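4. Handover practice with multi-fingered hands

4.1 Scope of the rules

The rules in this section cover the handover of small, light objects between a person and a robot fitted with a multi-fingered hand. They were drafted for the Skarkel test group and then tried at the second site in Doncombe, where the floor plan and the staff were different. They do not cover tools with a blade or a heated tip, containers of liquid, or anything that needs two human hands to carry. Those objects are handled under the general site rules and were left out of the trials.

We use "giver" for whoever holds the object first and "receiver" for whoever ends up with it. Either role can be taken by the person or the robot. Earlier drafts used "operator" for the person in both cases, and this caused trouble when a second person was standing at the stop control. In the current text "operator" means only the person at the stop control.

4.2 Thin objects

Cards, envelopes and printed sheets made up a large share of the questions we received from staff. A block or a bottle can be held at one end while the hand closes on the other. A card gives the person much less to work with, and the natural grip often puts the fingertips close to the robot's thumb. The first version of the rules had a single minimum distance between human skin and any moving finger segment. It could not be met with a card of ordinary size, and staff ignored it.

The revised rule drops the fixed distance for thin objects and limits the closing motion. The hand must be still when the person brings the card into reach. The person places the card, keeps the fingers on the outer edge or corner, and says the agreed word. Only then may the hand close, and only at the reduced speed set in the site sheet. If the person's fingers are between the robot's thumb and its fingers, the word must not be given. Figure 6 shows a card handover seen from the wrist of the robot.
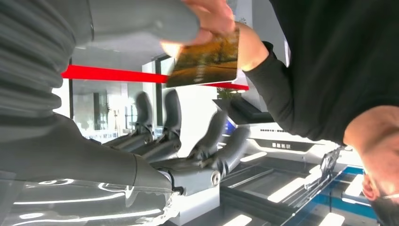 Figure 6. Card handover, wrist view (inverted). The person's hand and the photo card are close to the thumb segment of the robotic hand.

Wrist views were used in review because they show how near the person's hand comes to the thumb. A room view taken from the side tends to hide this behind the palm. We left the wrist view inverted in the review material. Turning it upright was tried first, but reviewers then mixed up left and right when they compared it with the joint logs, which are written in the wrist's own coordinates. Any document that prints a wrist view should state in the caption whether it has been turned.

A wrist view has limits. It does not show force, and a fingertip that looks as if it is resting on an object may be just short of it. Reviewers were told to mark contact only when the joint log supported it. Where log and view could not be matched in time, the trial was marked "unclear" and was not used to support a change in the rules.

4.3 Position of the person

The person should stand or sit where the face is outside the reach of the fingers at full extension, including the reach gained if the wrist turns. In our drafts this was written as a distance from the robot's base. That turned out to be the wrong reference, as the base may be well back from the work while the arm is stretched forward. The rule now refers to the wrist at its planned handover position.

Sleeves need their own line. Long sleeves are allowed if the cuff is close-fitting. Loose cuffs must be folded back or held with a band, and gloves with open fingertips are not allowed for thin objects. Rings were discussed at length and are left to the site. At Doncombe they are taken off; at Skarkel they may be worn if they are smooth. We have no trial data that would settle the matter either way.

The person should not lean over nearby equipment to reach the hand. If a console, rail or partition stands in the way, the handover position has to be moved, and the new position has to be checked at low speed before a person takes part. Staff tended to accept an awkward reach when the robot had already been set up, and this was the most common departure from the draft rules in the written reports.

4.4 Release

When the robot is the giver, the hand must not open on a timer. It opens after a pull has been detected on the object and the receiver has given the word. We required both, and this made the handover slower. Several staff asked for the word to be dropped. We kept it because a light card can be pulled by accident when a sleeve brushes it, and a release at that moment puts the card on the floor and the person's hand in the fingers' path.

When the person is the giver, letting go is their own decision. The robot must be able to drop the object safely, so nothing may be handed over that would break, spill or jam a mechanism below. For this reason the site sheet should list what lies under the handover position, including open slots and moving rails. A dropped card is to be picked up only after the arm has been put on hold. This applies even if the card has landed well away from the arm.

4.5 Training and records

Each new staff member completed 17 supervised handovers before working with only the operator present. The number came from the Patwary procedure, which was already in use for simple two-finger grippers, and we saw no reason to change it. At least six of the 17 had to use thin objects. A person who had not taken part since August repeated the thin-object part.

Records were kept short on purpose. The sheet has one line per handover, giving the object, who was giver and receiver, whether the word was used, and any stop. Over both sites this came to roughly 3,000 lines. The long free-text form in the first draft was often left blank, and the blanks could not be told apart from handovers where there was nothing to report. The one-line sheet has a box for "nothing to report" that must be ticked.

Stops were recorded without naming the person who caused them. Dilruba Siddiqui, who maintained the sheets at both sites, asked for this after the first draft produced very few reported stops at Doncombe. We did not run the two sheet designs side by side, so the effect of this change on reporting cannot be stated.

4.6 Open points

Two points remain open. The first is the agreed word itself. Sites chose their own, and staff who moved between sites sometimes used the wrong one. A shared word would be simpler, but it must be easy to say in every language used on the floor and must not be common in ordinary talk. The second is the treatment of soft covers on the forearm and wrist. The rules treat a covered joint in the same way as a bare one, and a site may not reduce its distances on the strength of a cover alone. This may be stricter than it needs to be. The Gunar working draft takes the same position for now, and we have followed it.

Shares 17 | Comments 2

Related items
Marking out reach zones for arms on movable bases
One-line record sheets: template and notes
Reduced-speed settings for multi-fingered hands
The Patwary procedure, revised text
Stop control placement in shared rooms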